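Re: [home-handling] Draft rule on soft items

Anisa Ismail wrote:
> Do we really need a separate rule for cushions? The Stekis draft
> already covers two-handed lifts.

Yes please, let's have one! I've been testing the wording at Henberg and it's lovely how much clearer it gets. 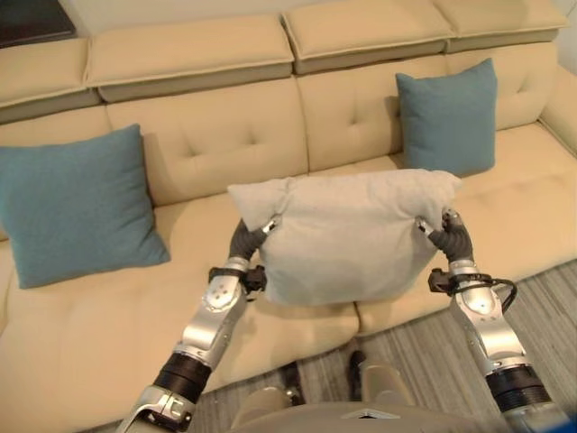
My proposed clause 20 says both hands take a soft item by its corners and keep it over the seat until release. The grey pillow is held that way, a gripper on each upper corner, and an assessor could mark it at a glance. I'd drop the 100 mm clearance, it's fussy.

Clause 21 would be a floor check before any step: feet, rug edges, cables. I'm very keen on this one!
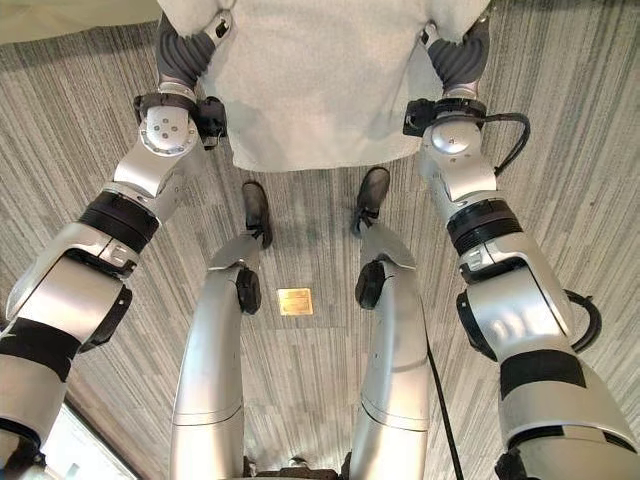
Floor check, with a cable on the carpet near the right leg.

Comments by December?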